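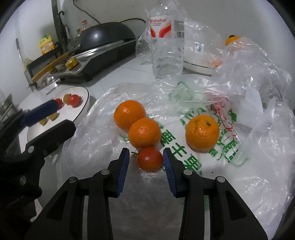
Jaw stays closed after release command – Clerberg controller, soft fruit

pivotpin
Tuesday, 9:22 pm

Two-finger parallel tool on a Clerberg controller, ridged pads, picking tomatoes and citrus off a bench. On release the left finger opens and the right one holds for up to 3 seconds, then snaps out. Position readback says both are open the whole time. The log shows fault 796 once and nothing after it. So far the damage is one split tomato. I have swapped the pads and reseated the connector. No change.

2 comments | 0 shares

torque_note
796 on that controller is following error. It latches once and is then masked until a power cycle, so one entry in the log tells you nothing about how often it happens. Cycle power between picks and see if it comes back.

pivotpin
Cycled power before each of 9 picks. It came back on 3, all of them oranges. The tomatoes released fine.

Inance_user
Then it is grip force. You are closing harder on the larger fruit and the linkage is going over center. Drop the force limit.

torque_note
Disagree. Over center would hold until something pushed it back. His lets go by itself. I would look at a sticky pivot first, and at the readback second. If the encoder sits on the motor side it will report open no matter what the finger does.
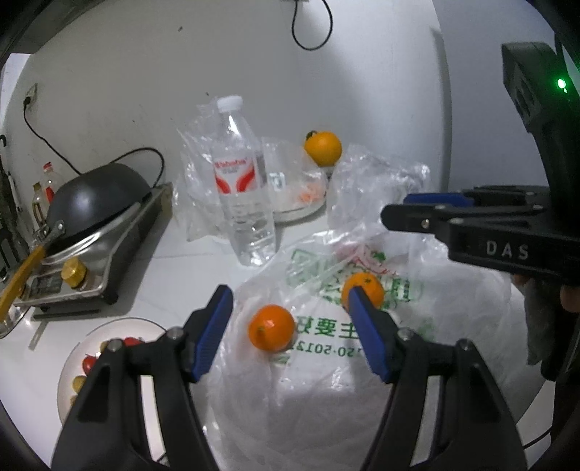 Readback is on the motor side, confirmed from the Costigan drawing, so it can't be trusted for finger position. I also tried the lower force limit and the delay did not change. What does matter is which finger touches first. If the fruit is off center, as with the tangerine against the right pad, that finger takes the side load before the left one reaches anything. Centered picks have been clean since I started watching for it.

Inance_user
Side load plus a tight pivot screw, then. I still think your force is too high for tomatoes, but that is a separate problem.

torque_note
Agreed on the screw. Back it off a quarter turn, check for play, put threadlocker on it. Keep your fingers out of the jaws while you test. A finger that lets go late can also close late, and the stop input on that controller cuts the command only. The stored spring load is still there.

Broteo_bench
We had the same delay in August. It was a burr on the pivot bushing, and loosening the screw hid it for a week. Pull the pin and look before you adjust anything.

pivotpin
Pulled the right pin. Scored on one side, and the bushing has a raised edge. Replacement bushing is ordered. Tool is tagged out with the supply disconnected until it arrives.

9 comments | 3 shares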